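My second summer in Pridville

26 January 2025

Yesterday it was 4 months since I moved to Pridville, and my mother asked me on the phone if I feel at home already. I said yes, because it is the short answer. Then I thought about it the whole evening while I was washing the dishes, so I will try to write the long answer.

When I arrived I knew only the name of my street and the name of the bus stop, Gruber Road. My English was good on paper. I had read many books and I could write a formal letter, but I didn't understand the woman at the bakery when she asked "You right there, love?" I thought she was telling me that I stood in the wrong place, and I moved to the left. She laughed, kindly, and I bought a bread roll I didn't want.

I have now learnt that "you right?" means "can I help you?", and that "see you later" can be said by a person who will never see me again. In my language we say goodbye with more weight. I like both ways, but for the first weeks I was really waiting for these people to come later. 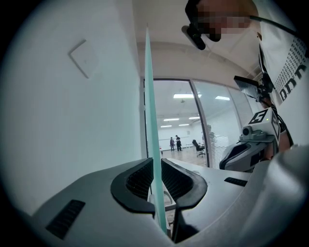
Pale green and very thin, with a fine point.

The colour I will remember from this time is a different one, the dry yellow of the grass along the Davitz path. I walk there almost every morning before the heat. At home January is grey and we complain of the cold feet. In this town the tar on the road gets soft and my neighbour Agustina Daza leaves a bowl of water for the magpies. She came to Pridville many years before me and she has given me two rules: never hang the washing at noon, and always say yes to the first invitation, even if you are tired.

I followed the second rule and so I went to a barbecue where I knew three people. They told me to "bring a plate". I am proud to write that I brought it with food on it – Agustina had warned me. I made my grandmother's potato salad with too much dill, and a man from Tamitz asked me for the recipe. I wrote it on the back of a receipt and forgot to put in the vinegar. If you are reading this, it is two spoons.

So, do I feel at home? I know which tap in the bathroom is slow. The bakery woman knows my order. But I still count money in my head in the old currency, and in February I will miss my sister's birthday for the first time. I have already posted the parcel, with a tea towel and a long letter by hand, and she is not allowed to open it early.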